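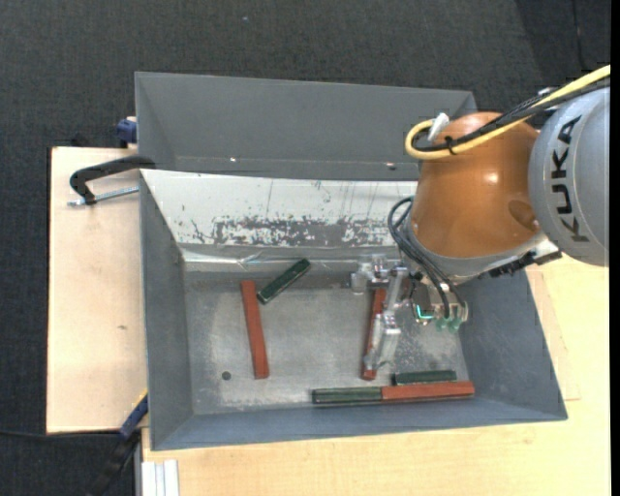 Grasp attempt 3000 went into the log on Tuesday afternoon, and I've been grinning ever since. It was a miss, for the record. The fingers came down a hair too far over and shut on nothing at all, and I still cheered, because a miss with good labels on it is worth every bit as much to me as a clean lift!

For anyone who's new: I'm trying to teach an arm to pick bars out of a bin when it has never been told where the bars are. No jigs, no neat rows, no "part A is always in slot 4". It gets a view from above, it guesses where to put its fingers and at what angle, it has a go, and the result gets written down as a one or a zero. Do that enough times and the network starts to get a feel for which guesses are worth making. I'm calling the whole thing Plaline, after a folder name I mistyped in the first week and then couldn't face changing in forty scripts.

We use two kinds of bar, red and green, the green ones shorter. I wanted different lengths from the start. If everything in the bin is the same size then the network can cheat and learn one opening and one depth, and it will look brilliant until the day you hand it something else. The colours are really for my benefit when I'm scrolling through hundreds of thumbnails late in the evening. I do feed it a greyscale copy of half the set so it can't lean on them too hard.

The loop itself is simple. Guess, reach, close, lift, check, drop it in again. The check is done on the finger opening: if the fingers have closed all the way, there's nothing between them, and if they've stopped early, there probably is. "Probably" did a lot of damage in the early sets. We had a whole evening of grasps marked as successes where a bar had been pinched by one corner and fell out as soon as the arm moved sideways. So now there's a second reading after the lift and a little shake, and both have to agree before it counts. If they disagree the attempt goes into a pile for a human to look at, and that human is me, with toast.

What I've come to love are the awkward cases. A bar lying out in the open teaches it something the first few times and then very little. But a bar tight against the wall, where one finger has nowhere to go? Or two bars end to end, so that from above they look a bit like one long one? Gold! Fitzgerald Alcantara, who wrote most of the motion code and has far more patience than me, pointed out back in May that our set was stuffed with easy ones. The arm always went for whatever it was surest about, so it kept practising what it could already do. He put in a rule that makes it pick a doubtful grasp every so often, on purpose. The success rate fell through the floor for a few days and I sulked, and then the next training run came out better than anything we'd had before.

Clamp your bins, by the way. Clamp them hard. In the first batch ours crept across the table a tiny bit with each bump against the side, and by the end of the session the arm's idea of where the wall was and the wall's own idea had drifted well apart. I threw that batch out. It hurt. Cables are the other thing - leave enough slack for the wrist to turn right round, then run the worst pose you can think of very slowly with your hand on the stop button.

I still haven't settled the reset question. Dropping the bars from a height gives a nice messy spread but they do tend to end up along the edges, and stirring with the fingers gives you clumps. At the moment I let it stir after every 12 attempts and then do a proper tip-out by hand every 100, with a cup of tea in between. It's clumsy but the spread across the bin floor looks much more even when I plot it.

A reader asked last time whether simulation would be quicker. Yes, miles quicker, and I do use some to get the thing started. But my simulated bars slide about like soap and my simulated floor has never been scuffed in its life, and the network noticed the difference straight away. Real attempts are slow and I can't get enough of them.

Count as of this morning is 3476. Next up is holding back a chunk of the hardest layouts as a test set, and I need to do it before the next training run, so I'd better go and write that script now. If you've got a good way of scoring how cluttered a bin is, please leave it in the comments, mine is embarrassing.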